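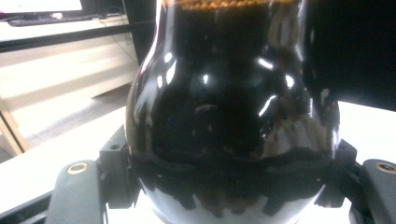
Filed under: Kitchen & Pantry

So I spent most of Sunday on soy sauce. I know how that sounds! But if you have ever opened the cabinet next to your stove and had three sticky bottles come at you at once, you'll understand why I finally gave in and did something about it.

Some background. We moved into the apartment on Lamesico Street in August, and the kitchen has exactly one cabinet within arm's reach of the burners. One. Everything I use every single night has to live in there, which means oil, vinegar, salt, the good pepper, the bad pepper (for guests, sorry), and my soy sauces. I had been shoving them in wherever there was a gap and telling myself I'd sort it out once the boxes were gone. The boxes have been gone for weeks.

I took everything out and put it on the white table, which is my favorite thing in this kitchen by a mile. It's the Urholm one I went back and forth on all summer. My friend Bianka told me a white table would drive me crazy and she was half right, every crumb shows up on it like it's being paid to. But it bounces so much light around that I don't care. I wipe it, I cook, I wipe it again.

The big round glass vessel is the part I want to talk about. I love glass for anything dark. You get that nearly black liquid with a thin line of amber bubbles up in the neck, and it looks like something from an old pharmacy. I've started keeping more of my pantry in glass this year and the only real downside is fingerprints. Well, and the weight. A big bulb of a thing full of liquid is heavy, and it does not want to be grabbed with one oily hand while the garlic is catching. I have learned to grab it before the garlic goes in.

If you want to do the same, get a funnel with a wide mouth. I bought mine at Skornomen for next to nothing and it has saved me more paper towels than I can count. Pour slowly, let the foam settle, then pour some more. Dark liquids hide the level until you're suddenly right up in the neck and holding your breath, so I stop well before I think I need to. And please label things! Tape and a marker is fine. I once put a generous splash of what I was sure was soy sauce into fried rice and it was coffee syrup. Szabolcs ate the whole bowl and said it was "interesting," and he still brings it up.

Then there's the question of which bottles get to stay bottles. I went back and forth on this too, and for now the answer is that my everyday light soy keeps its own packaging. I like being able to see the label, and this one is so cheerful – bright yellow, big dark red characters, a tiny oval photo of stir-fried vegetables in the middle. It makes me want to cook vegetables, which I suppose is the idea.

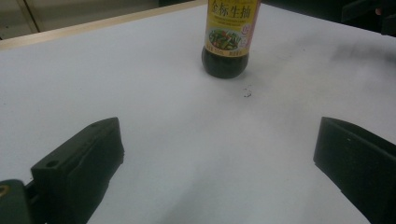

金标生抽, the light soy that keeps its own label.

The 生抽 part is what I look for when I'm shopping, because that's the light kind, the one for seasoning. The dark kind is 老抽 and it's thicker and a bit sweeter and mostly there for color. For years I bought whichever bottle was closest and wondered why my noodles came out a different shade every time. I use the light one for nearly everything now: greens, eggs, dumpling dip, a few drops in tomato soup (try it, I mean it).

My lazy vegetable stir-fry, for anyone who wants it: slice up whatever is green, red or yellow in the drawer, get the pan really hot, oil, garlic, ginger, vegetables, and keep everything moving. Two spoonfuls of light soy go in at the very end, down the side of the pan so it sizzles. A pinch of sugar if the peppers are sad. Dinner for 4, or for the two of us plus a lunch that I will fight for.

Back to the cabinet. Before anything went back in I scrubbed the shelf, which had a brown ring on it that I'm going to blame on whoever lived here before us, even though it was soy-sauce-bottle-sized. I cut a piece of Bárány shelf liner to fit (crooked, but it's at the back) and put tall things behind, short things in front, and left myself one empty spot by the door for whatever is open that week.

Next up is the spice drawer, and I'm scared of it. There are two jars of cumin in there that I can see from the top, so there are probably more underneath. If you have a system that doesn't involve buying matching jars, leave it in the comments, please, I'm begging.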